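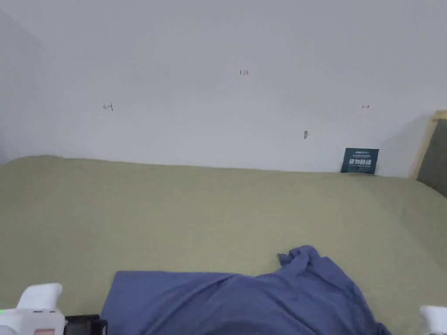
Figure 3. Bed with olive-green sheet in one of the rooms of the Dolton residence.

3.2 Condition of the bed surface

The smoothness of the bed cover was judged by one rater, Vija Jankauskaitė, in all 38 rooms of the residence. She gave each bed a grade from 1 (flat) to 5 (strongly folded). Soft and slight wrinkles, such as those on the olive-green sheet in Figure 3, were accepted as grade 2, and only folds with a clear edge received grade 3 or more. Objects standing at the back of the mattress, like the dark blue card against the wall in the same figure, were left in their place and did not influence the grade. The small red marks on the wall were also not considered. Each bed was graded again after 12 days, under the same ceiling light. For the cotton covers from Skudell the two grades agreed more often than for the mixed covers from Fimier, and we return to this difference in Section 4.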